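My open day at Murnico, or how I lost an afternoon to laundry

So I finally made it out to Skurnville for the Murnico open day! I've been saying I'd go for ages, and this May I had a free afternoon, a full tank of gas and no good excuse. It's a 90-minute drive from my place, the last bit on a county road with a speed limit that changes every time you look up.

Parking was in the grass lot behind the Oddsson building (follow the cones, ignore your phone, which wants to send you to a loading dock). I got a paper wristband, a map that had been photocopied a few too many times, and a sticker with the number 474 on it for the raffle. I did not win the raffle. The prize was a cordless drill and I am still a little sore about it.

They start you off in the big hall with the conveyor line, and it's loud and fast and everyone crowds the rail. A machine was sorting little plastic caps into trays and the kids went nuts for it. I gave it ten minutes and then wandered down the side hallway, where the smaller demos were, and that's where I stayed until they started stacking the chairs.

The room I liked best was the one with the folding tables. Aksel Brøndum was running it, a tall guy in a fleece vest who talked with his hands so much that I kept moving my coffee. He told us clothes are one of the worst things you can give a robot. A box is a box from every side, but a T-shirt is a different shape each time you put it down, and it changes again the second you touch it. I'd never thought about that! I fold shirts while watching TV and couldn't tell you a single step of how I do it.

What surprised me is how homey the setup was. I'd been picturing steel and safety glass. The backdrop was big cartoon flowers with a spotted orange-winged moth or butterfly up among the petals, and the tabletop had faded roses on it, pretty scuffed up, like a kitchen table that's been through a few kids. Aksel said they change the backgrounds around on purpose so the robot doesn't get used to one plain surface. 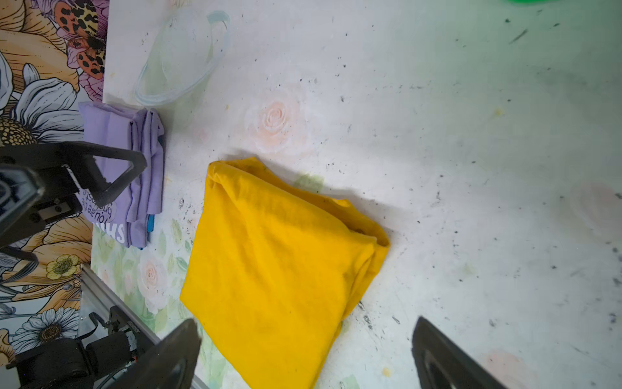
Folding table, gripper's-eye view: the yellow one in the middle and a purple one over on the left.

We got to watch the view from the robot's wrist on a monitor, and I could have stood there all day. You see the two black fingers sticking up at the bottom and the laundry between them, with a bit of black arm, a metal rail and some motors crowding in on the left. A woman next to me said it was like playing one of those claw machines at the arcade, and after that I couldn't see it any other way.

Then they let us drive! You hold a pair of handles and the arms copy you, and it is so much harder than it looks. My first try I pinched nothing but air, twice. My second try I got hold of a sleeve and dragged the whole shirt sideways. A boy who can't have been older than nine went after me and made a very decent fold, so I congratulated him and went to get a pretzel.

Aksel said a new operator usually does 16 practice folds before they save anything, and the team is working toward 800 saved ones for shirts alone. Towels are next, then (he made a face) fitted sheets. I asked if I could buy one when it learns fitted sheets. He said get in line.

I caught the tail end of the Bernesano talk in the cafeteria after that, mostly about warehouse carts, with a lot of slides. The speaker was nice but I was full of pretzel and the room was warm, so I can't report much.

If you go next year, come early and do the side rooms first, while everybody else is at the conveyor. Wear real shoes, the floors are concrete all the way through. Coffee is free until three, and the lemon bars by the back door are worth the walk.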